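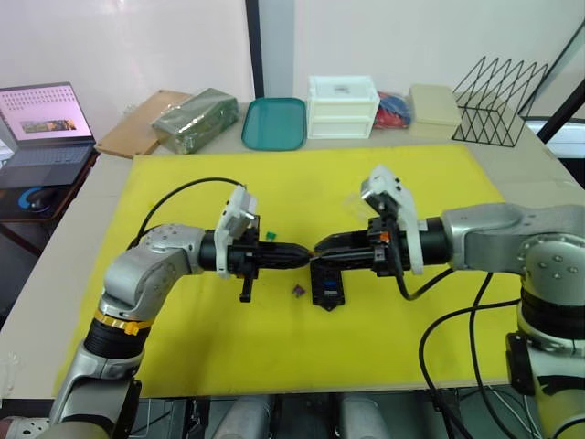 Zwei Greifer über der gelben Matte

„Der Nullpunkt ist eine Vertrauensfrage“

Von Beatriz Sequeira, 09.01.2021

Wer Hélder Pinheiro nach seiner Fräse fragt, sollte Zeit mitbringen, und am besten auch etwas zu essen. Wir hatten uns für ein kurzes Gespräch über Merkard verabredet, sein freies Programm, das aus Zeichnungen Werkzeugwege für kleine Portalfräsen macht, und am Ende war die zweite Kanne Kaffee leer und ich hatte mehr über Werkzeugwechsel gelernt, als ich je in einem Artikel unterbringen werde. Einen Teil davon versuche ich trotzdem.

Angefangen hat alles mit einem Schild. Pinheiro wollte für seine Schwester ein Hausschild aus Eiche fräsen, mit einer ziemlich verschnörkelten Schrift, und brauchte dafür drei verschiedene Fräser. „Nach dem ersten Wechsel saß alles noch wunderbar“, erzählt er. „Nach dem zweiten war der Fräser einen halben Millimeter zu tief, und die Schnörkel sahen aus, als hätte jemand mit dem Löffel daran gearbeitet. Meine Schwester hat das Schild übrigens aufgehängt. Ich gehe immer ein bisschen schneller daran vorbei.“

Damals hat er die Höhe noch mit einem Stück Papier unter der Fräserspitze gesucht, wie das viele tun, die mit dem Hobby beginnen. Man senkt ab, zieht am Papier, senkt weiter ab, und wenn es klemmt, ist man da. „Gegen das Papier sage ich gar nichts“, meint Pinheiro. „Es kostet nichts und es liegt immer irgendwo herum. Aber ich mache es am Abend anders als am Morgen, weil ich am Abend müde bin und fester ziehe. Und dann stimmen zwei Werkzeuge eben nicht mehr zueinander.“

Die Lösung in Merkard war zunächst denkbar schlicht. Nach jedem Werkzeugwechsel fährt die Maschine zu einem festen Taster in der Ecke des Tisches, misst die Länge des neuen Werkzeugs und verrechnet den Unterschied mit dem alten. Der Nullpunkt des Werkstücks bleibt dabei unangetastet. So weit, so bekannt, das können andere Programme auch. Was Pinheiro gestört hat, war der Ablauf drumherum: Wann darf die Spindel wieder anlaufen, was passiert, wenn man den Taster vergessen hat anzustecken, und wieso merkt man das eigentlich immer erst, wenn es knirscht?

„Ich wollte, dass das Programm vorher fragt, ob der Taster überhaupt antwortet“, sagt er. „Man tippt ihn einmal mit dem Finger an, das Feld auf dem Bildschirm wird grün, und dann geht es los. Vorher geht nichts los. Da haben am Anfang einige geschimpft, weil sie das bei jedem Wechsel bestätigen mussten – und die hatten recht, das war zu viel. Jetzt fragt es einmal pro Auftrag.“
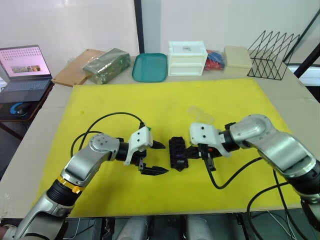
Überhaupt die Schimpfer. Pinheiro spricht von ihnen mit großer Zuneigung. Einer der fleißigsten heißt Keyvan Karimi, fräst Gehäuse für Röhrenverstärker und schreibt Fehlerberichte, die sich lesen wie kleine Reiseerzählungen. Von ihm stammt der Hinweis, dass die Messung zweimal erfolgen sollte, einmal schnell zum Finden und einmal langsam zum Messen. Die schnelle Fahrt läuft heute mit 500 Millimetern in der Minute, danach zieht sich der Fräser ein kleines Stück zurück und nähert sich ein zweites Mal ganz gemächlich. „Keyvan hat mir dazu eine Tabelle geschickt“, erinnert sich Pinheiro, „532 Zeilen, jede eine Messung, alle am selben Fräser. Ich habe ihn gefragt, ob bei ihm alles in Ordnung ist. Er hat geantwortet, es habe geregnet.“

Ich wollte wissen, ob es nicht einfacher wäre, gleich einen automatischen Wechsler zu kaufen. Er lacht und schenkt nach. Natürlich wäre es das, sagt er, aber die meisten seiner Nutzer hätten eine Oberfräse in einer Klemmhalterung und zwei Maulschlüssel, und für die schreibe er das Programm. Er selbst arbeitet bis heute so. Eine Sache hat er sich dabei angewöhnt, die er jedem ans Herz legt: die Spannzange bei jedem Wechsel ausblasen, auch wenn sie sauber aussieht. Ein Span, den man kaum mit dem Auge findet, lässt den Fräser schief sitzen, und dann misst der Taster sehr genau das Falsche. 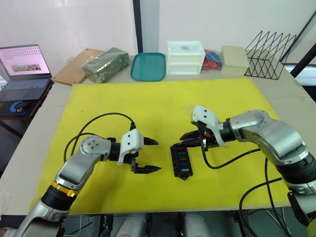 Was als Nächstes kommt

In der Version, an der er gerade schreibt, soll Merkard sich die Länge bekannter Werkzeuge merken und Alarm schlagen, wenn der gemessene Wert stark davon abweicht. Wer versehentlich den langen Schaftfräser statt des Gravierstichels einspannt, bekäme dann eine Rückfrage, bevor das Holz etwas davon merkt. Knifflig sei daran vor allem die Frage, was „stark“ bedeutet. Im Moment steht der Wert auf 5 Millimetern und lässt sich ändern. Bernardo Gouveia, der die Oberfläche übersetzt und nebenbei das Handbuch in Ordnung hält, hätte gern weniger. Pinheiro hätte gern seine Ruhe, wie er sagt, und ein zu strenger Alarm werde ohnehin nach einer Woche abgeschaltet.

Und der Nullpunkt des Werkstücks? Den setzt er weiterhin von Hand, mit einer kleinen Messingplatte, die er auf die Oberfläche legt. Für Platten, die sich verzogen haben, gibt es zwar eine Höhenkarte, bei der die Maschine ein Raster abtastet, doch die benutzt er nur beim Gravieren. „Beim Ausschneiden nehme ich die Opferplatte als Null, also unten statt oben. Dann ist es mir gleich, ob die Eiche an einer Stelle dicker ist. Das habe ich jahrelang falsch herum gemacht und mich gewundert, warum manche Teile noch an einem Häutchen hingen.“

Zum Schluss habe ich noch nach dem Schild gefragt, ob es denn irgendwann ein neues geben wird. Das Holz liege schon bereit, sagt er. Seine Schwester wolle allerdings das alte behalten.

314 Mal geteilt | 3 Kommentare

Bernardo Cordeiro
Danke für das schöne Gespräch! Das mit der Opferplatte als Null kann ich nur unterschreiben, seit ich das so mache, sind meine Schnitttiefen endlich verlässlich. Läuft der Werkzeugwechsel auch, wenn der Taster außerhalb der Arbeitsfläche sitzt? Bei mir passt er in der Ecke nicht hin.

Keyvan Karimi
@Bernardo: Ja, solange die Achse noch hinkommt. Du musst nur die Position in den Einstellungen eintragen und die weichen Endschalter entsprechend setzen. Und es hat wirklich geregnet.

fraesfloh
Ich bleibe beim Papier. Kassenzettel, immer derselbe Supermarkt, klappt prima.

Kontakt | Impressum | © Beatriz Sequeira | Nach oben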